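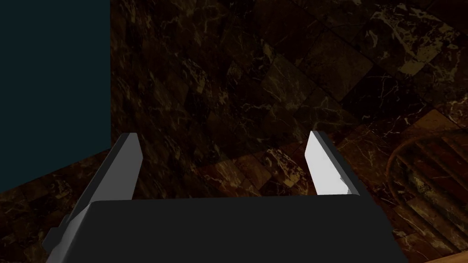 By Océane Robichaud | March 30 2025 is not how we write it at my aunt's house, so: 30 March 2025

Print this post | E-mail this post

My aunt Huguette Ross kept a rhubarb bed behind her house in Wukineck for longer than I have been alive. Last fall she asked if I wanted it. She didn't mean the rhubarb. She meant the whole bed, dug up and moved to my yard, because her knees are bad and she is tired of looking at it. I said yes before I thought about how heavy a rhubarb crown is.

I had never moved one before. The advice I found was all over the place. Some people say to move it in early spring when the buds are just showing, and some say fall after the leaves die back. We went with fall because Wayne Sandhu, who lives across the road from her, had his truck free. That was the whole reason.

We started after breakfast. The ground was soft enough, but the crowns went down a lot farther than I expected. I had a spade and a garden fork, and the fork was the better tool by a long way. The spade kept cutting through roots. You go out a good distance from the plant, work in a circle, and lean back on the handle a little at a time. When it starts to lift, you get a second person on the other side. My cousin Tanner Lévesque was the second person. He wore his good shoes and complained about it until lunch.

There were 6 crowns in all. The biggest one was rotten in the middle, so we cut that part out and kept the outside. The rest were solid, reddish, and ugly. Huguette cut them up herself at the kitchen table with an old bread knife. Her rule is that each piece gets at least two buds and as much root as you can leave on it. She went through the pile fast and threw the small bits in a bucket for the compost. I picked two of them back out when she was on the phone. One of those is alive.

The drive home is 55 miles. I put the pieces in feed sacks with some damp soil and laid a tarp over them. Wayne said they would be fine in the open air for a day, but the wind in the back of a truck dries things out, and I didn't want to chance it.

Planting was easier than digging. I had cleared a strip along the back fence earlier in the year, where I used to have beans. I dug the holes wide, put old manure in the bottom, and set the pieces so the buds were just under the surface. My neighbor Karine Gauthier lost hers a few years ago by planting too deep in heavy clay. Mine is clay too, so I mounded the row up a bit. Then straw on top, and that was it until now.
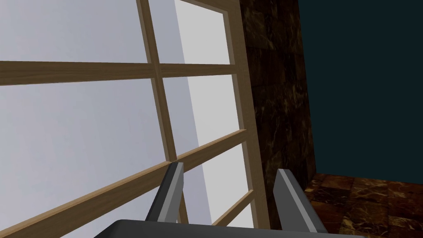

The first buds came through last week. They look like pink knuckles pushing up out of the straw, and I found them by accident when I went to see if the fence had come loose. Four months of checking that row from indoors and I missed it. I can see most of the yard from my kitchen, but the window there is the old style with wooden bars crossing it, a honey-brown wood, and one of the bars blocks that corner of the yard unless I lean over the sink. I leaned over the sink plenty in January and there was nothing but snow. Now I go out in my boots every morning instead.

So far every piece has come up except one, and that one was mostly root with a bud I wasn't sure of. I scraped some dirt off it and it is still firm, so I'm leaving it alone for a while. If nothing shows by the end of April I'll dig it up and put something else there.

The hard part is not picking any this year. Huguette was very clear on that. You leave it all alone the first season, take a few stalks the second, and after that you can pick as you like. You also cut off any flower stalks as soon as you see them, down at the base. And the leaves are poisonous, which I knew, but she told me again on the phone.

She still has one clump left, at the far end by the shed. We ran out of room in the truck. She says she is going to let it go wild, but she asked me twice when I'm coming down in June, and she has already bought the sugar.

Her way of cooking it, for anyone who wants it: cut the stalks short, put them in a heavy pot with sugar and a spoonful of water, lid on, low heat. Don't stir it much or it goes to strings. She adds orange peel. I leave the peel out and put it on oatmeal. It freezes well raw, too, if you spread the pieces on a tray first and bag them once they're hard.

I still have the feed sacks to return to Wayne. He hasn't asked for them, but they're good sacks. I washed them out with the hose and they are hanging over the fence next to the row.

Filed under: Yard and Garden, Family, Rhubarb

Last updated by Océane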